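Verpackungskiste - README

Stand: November, gepflegt von mir, Rückfragen gern an mich oder an Folasade Lawal

Worum es geht

Ich sammle Verpackungen. Klingt nach Messie, ist aber Unterrichtsmaterial! Papiertüten, Pappbecher, Deckel, Eierkartons, Kartonstücke, alles, was nach dem Einkaufen oder nach dem Kaffee übrig bleibt und sonst sofort in der Tonne landet. Die Kiste heißt bei uns Grekurum (fragt nicht, der Name klebte schon auf dem Deckel) und enthält inzwischen 237 Teile. Zu jedem Teil gibt es eine Zeile in der Liste, und diese Datei erklärt, wie die Liste zu lesen ist.

Angefangen hat es mit Papierfaser. Ich wollte wissen, wie unterschiedlich sich gebrauchte Pappe anfühlt, wie sie reißt und was man daran noch ablesen kann. Das ist bis heute mein Lieblingsteil der Sammlung geblieben.

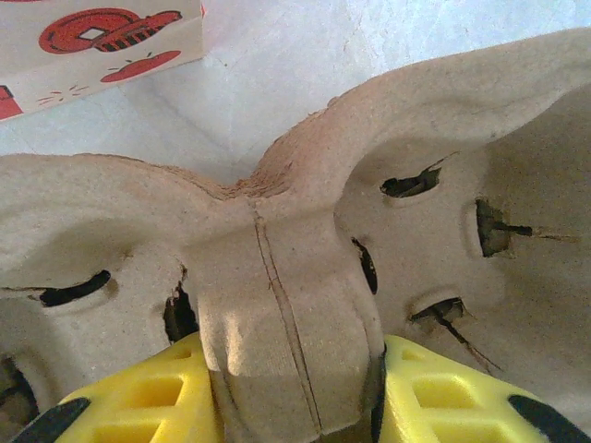 Eierkartons führe ich unter "Faserguss", auch wenn viele sie spontan zum Karton sortieren würden. Faserguss wird nicht gefaltet und nicht geklebt, die Form entsteht aus nassem Papierbrei. Für den Zustand vergebe ich ein Kürzel von A bis D, und das Stück mit den Schlitzen und Löchern in den Mulden und dem ausgefransten Rand über dem Steg ist ein ganz klares D. Aussortiert wird so etwas bei mir trotzdem nicht - an den Rissen sieht man die Fasern am besten, und genau das wollen die Leute im Kurs anfassen. Bitte keine Kartons mit Eierresten abgeben!!

Die Spalten der Liste

nummer - laufende Nummer, bei Dubletten mit kleinem Buchstaben dahinter
gruppe - Tüte, Becher, Deckel, Faserguss, Karton, Sonstiges
farbe - so, wie man sie bei Tageslicht nennen würde, bitte keine Farbcodes
zustand - A wie neu, B benutzt, C geknickt oder eingedrückt, D gerissen oder gelocht
herkunft - Bestonow (Laden), Adeyemi (Café) oder privat
notiz - alles andere

In der Spalte herkunft stand früher auch mal "Ekell". Das war der alte Marktstand, den gibt es nicht mehr, die Einträge habe ich so gelassen.

Tüten und Becher

Bei den Tüten war ich lange unsicher, ob ich Geschenktüten und Tragetaschen trennen soll. Habe ich dann gelassen. Tüte ist Tüte, und ob die Henkel aus Schnur oder aus gedrehtem Papier sind, kommt in die Notiz. Das Muster auch, sofern es eins gibt.
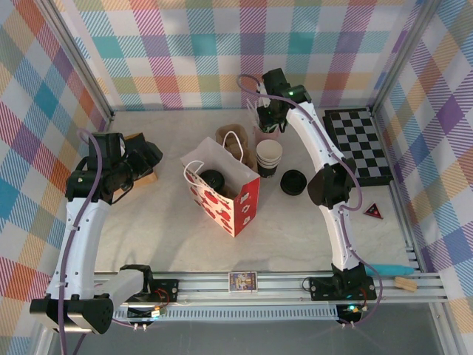

Schwieriger sind die Deckel. Ein Deckel bekommt immer eine eigene Zeile, auch wenn er zu einem Becher gehört, und in der Notiz steht dann die Nummer vom Becher. Folasade fand das anfangs übertrieben, hat aber nach dem ersten großen Durcheinander selbst angefangen, die Paare nachzutragen (danke!). Lose Deckel ohne Partner behalten wir, die passen später gern mal auf etwas ganz anderes.

Was noch fehlt

Die Gruppe "Sonstiges" ist ein Kuddelmuddel. Da liegen Manschetten, Trennlagen und ein paar Dinge, die ich selbst nicht mehr zuordnen kann. Außerdem fehlt bei 21 Zeilen der Zustand, das hole ich über den Winter nach.

Ausleihen

Geht jederzeit, kurze Nachricht reicht. Nehmt bitte die ganze Kiste mit und nicht einzelne Teile, und legt die Tüten flach obenauf, wenn ihr sie zurückbringt. Geht etwas kaputt, ändert einfach den Zustand in der Liste - ein A darf ruhig zum C werden, dafür ist das Zeug da.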